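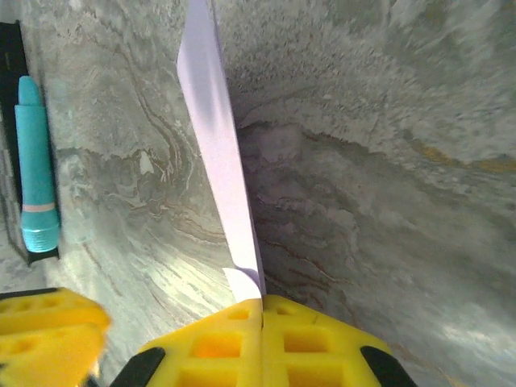 Papier plié, marbre et promesses : Matilde Ramalho ne croit pas au bureau vide

Matilde Ramalho reçoit dans sa cuisine, à Drostcombe, parce que son atelier est « impraticable jusqu'en novembre ». Elle trie les papiers des autres depuis assez longtemps pour se méfier de ceux qui prétendent l'avoir inventé. On lui a proposé de parler de la méthode Plukden, ce système de fiches et de feuilles pliées dont on vend le manuel un peu partout. Elle a accepté à condition de pouvoir en dire du mal.

J'étais venue assez sceptique moi-même. Un manuel entier pour apprendre à plier une feuille en bande et à la glisser debout dans une boîte, cela me paraissait beaucoup. Elle m'arrête tout de suite : « Le pliage, c'est la seule partie que je garde. Le reste, c'est de la décoration. »

Le reste, ce sont les codes couleur, les séances de rangement à heure fixe, le carnet où l'on note ce qu'on a jeté. Elle a essayé le carnet. Elle l'a tenu jusqu'à la ligne 153, puis l'a jeté avec les vieilles factures qu'il était censé recenser. « Écrire qu'on a jeté un papier, sur un papier. Vous voyez le problème. »

Une feuille étroite posée debout se repère mieux qu'une pile, cela, elle l'admet volontiers. Elle travaille sur un plan à motif de marbre, gris et veiné, et s'en plaint longuement. Le papier pâle s'y perd dès qu'on le couche, surtout les reçus. « On croit avoir tout ramassé et il en reste un. Les veines font comme des traits de crayon, l'œil glisse dessus. » Pourquoi ne pas changer de plan de travail, alors ? Elle hausse les épaules. Son beau-frère l'a posé, il en est très fier, la conversation n'ira pas plus loin.

Je lui parle des coins. Le manuel y consacre un chapitre : un coin replié serait le signe d'un rangement bâclé, à reprendre depuis le début. Elle rit franchement. « Un coin qui rebique, c'est du papier. Il a traîné dans un sac, il a pris un pli, et après ? Je ne vais pas repasser les relevés de ma cliente au fer. » Elle reconnaît tout de même qu'au bas d'une bande, un coin enroulé finit par gêner, parce qu'il accroche la voisine quand on la sort. Elle le lisse avec l'ongle et passe à la suivante.

Teodora Zupan, qui l'a formée, voit les choses autrement. Jointe par téléphone, elle défend la méthode avec une patience un peu lasse. « Matilde a de la mémoire. Elle sait où elle a mis les choses. La plupart des gens n'ont pas cette chance, et pour eux les codes couleur servent. » Elle cite le cabinet Papadopoulos, dont elle a repris les archives : 1 047 dossiers, dont un bon nombre sans étiquette. « Sans règle commune, personne ne s'y retrouvait. Avec la règle, même les stagiaires y arrivent. »

Je rapporte l'argument à Matilde, qui connaît l'affaire par cœur. « Oui, et demandez-lui combien de ces dossiers on a rouverts depuis. » J'ai posé la question. Teodora Zupan ne le sait pas, et elle trouve que ce n'est pas à elle de le savoir.

Reste la question du prix. Les boîtes Petix, recommandées dans le manuel, coûtent cher pour du carton. Matilde en possède deux, reçues en cadeau. L'une contient des graines, l'autre des piles usagées qu'elle compte rapporter au magasin. Pour les papiers, elle préfère des boîtes à chaussures, coupées à la hauteur voulue. Je lui fais remarquer que la coupe demande du temps, et que ses clients la paient à l'heure. Petit silence. « C'est vrai. Mettons que je la facture moins que le carton. »

Sur ce point je ne suis pas convaincue, et je le lui dis. Sa méthode à elle repose beaucoup sur elle. Quand elle s'en va, que reste-t-il chez les gens ? Elle réfléchit plus longtemps que je ne l'aurais cru. « Des bandes debout, dans une boîte. La moitié seront recouchées au bout d'un mois. L'autre moitié, c'est ce dont ils se servent vraiment. »

Avant que je parte, elle me demande ce que je fais de mes propres reçus. Je réponds qu'ils sont dans une enveloppe, quelque part. Elle veut savoir laquelle. Je n'ai pas su lui dire, et elle m'a raccompagnée à la porte en me conseillant de regarder dans la voiture.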